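Horno de sobremesa Mandina: seis semanas de uso en una cocina pequeña

Publicado el 26 de junio de 2019

Cuando nos mudamos al piso de la calle Brullero, la cocina venía sin horno empotrado y sin hueco donde meterlo. Durante un tiempo nos apañamos con la sartén y con una olla rápida, pero en casa se cena mucha verdura asada y al final compramos un horno de sobremesa. El elegido fue el Mandina pequeño, que nos costó 141 euros en la ferretería Jara, con el transporte incluido.

Lo primero que conviene saber es que calienta rápido. A 200 grados llega en 9 minutos, medidos con un termómetro de horno aparte, y luego mantiene la temperatura con bastante regularidad. El termostato del mando, en cambio, marca de más: si se pone en 180, dentro hay algo menos. Nos hemos acostumbrado a subirlo un punto y ya no pensamos en ello.

En él hemos hecho pimientos, berenjenas, pollo troceado, pan de molde y varias bandejas de galletas. Las verduras salen bien siempre que no se amontonen. El pollo queda dorado por arriba y algo pálido por debajo, así que le damos la vuelta a media cocción. El pan es lo que peor resultado da. Con 600 gramos de harina la masa sube hasta quedar muy cerca de la resistencia y se tuesta antes de hacerse por dentro. Con un molde más bajo y papel de aluminio encima desde la mitad del tiempo, el problema desaparece casi del todo.

El manual viene en cuatro idiomas y el español está mal traducido — «no sumerja el usuario en agua» —, aunque las tablas de tiempos se entienden. La bandeja es fina y se comba con el calor fuerte; hace un ruido seco al doblarse que asusta la primera vez. Compramos otra de la marca Bretov, más gruesa, y es la que usamos a diario.

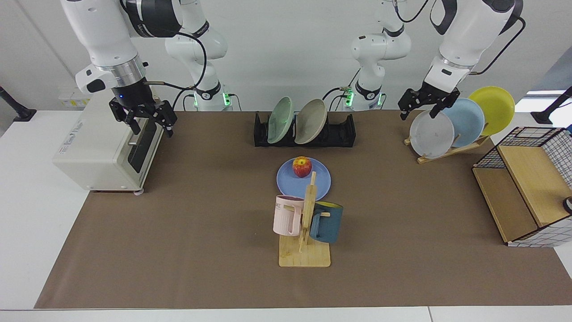

La limpieza es la parte más pesada. La bandeja de migas sale por delante y se lava en un momento, pero el techo interior queda detrás de la resistencia y hay que llegar con un paño enrollado en el mango de una cuchara. Svend Bisgaard, mi vecino de rellano, tiene el mismo modelo desde hace dos años y dice que el suyo sigue funcionando igual, con el techo negro y sin remedio.

También hay que contar con el calor que desprende. Dejamos un palmo libre a cada lado y quitamos el bote de las especias, que estaba demasiado cerca. En julio supongo que lo usaremos poco, y por la noche.

El temporizador es mecánico y poco preciso por debajo de los diez minutos. Para tostar pan preferimos mirar.

Por ese precio lo volvería a comprar para dos personas. Para cuatro se queda corto: una pizza mediana entra justa y una fuente de lasaña normal no cabe. La garantía es de dos años y hay que guardar el tique, porque en la tienda no registran la compra.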